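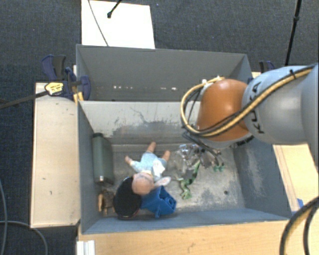

Tenham Play-by-Post Writing Club | Continuity Desk

Continuity notes for the Grasar arc, February 9, 2026. Thread. Applies to anyone with an open scene on the east bank or in the salt villages.

1/ The river is now fixed. It runs north to south, past Makokha on the west side, and reaches the sea below the old ferry. Four older scenes have it running the other way. They will not be edited. Treat them as written by unreliable narrators.

2/ Travel time from Makokha to Grasar is 8 days on foot in the dry season. On four legs, unladen, use half that. If your character is carrying someone, use the foot figure.

3/ Minimum length for an arc post stays at 700 words. Dialogue counts. Song lyrics and quoted passages from a partner's post do not.

4/ Reply window is 28 days. After that your partner may move the scene forward without you, with your character present but silent. They may not injure, bond or relocate your character beyond the immediate area.

5/ Tense. The arc is past tense, third person, limited. One viewpoint per post. If you need a second viewpoint, write a second post and label it with the character's name on the first line.

6/ Shifting between forms: the change takes several minutes and hurts. Clothing does not come along. I have three drafts in the queue where a character shifts in mid-leap and lands dressed. All three are going back.

7/ Scent. A character can identify a pack by scent at close range, upwind excepted. A character can't read a stranger's age, rank and mood from one sniff across a valley. Pick one, and bring them closer.

8/ The Camel is an inn. It isn't an animal and it isn't a district. It stands on the Makokha side, has one door on the river and one on the yard, and the upper floor burned in May of the previous story year. No scene after that date can use the upstairs rooms.

9/ On the fire: cause is still open. Please don't solve it in a side scene. If your character claims to know, that's fine — it goes in the log as a claim, with no effect on canon.

10/ Flashbacks need the story season in the header. "Years ago" is too vague to file. "Two winters before the fire" is enough.

11/ Cast limit is 8 active characters per writer across the whole setting. Infants and unnamed pack members are exempt until they speak.

12/ Correction to post 2: the half rate on four legs applies only to adults. Juveniles use the foot figure.

13/ Map file has been replaced with the new river course. The old link still opens the old map, so clear your bookmark. Questions under this post, please, with a link to the scene you're asking about.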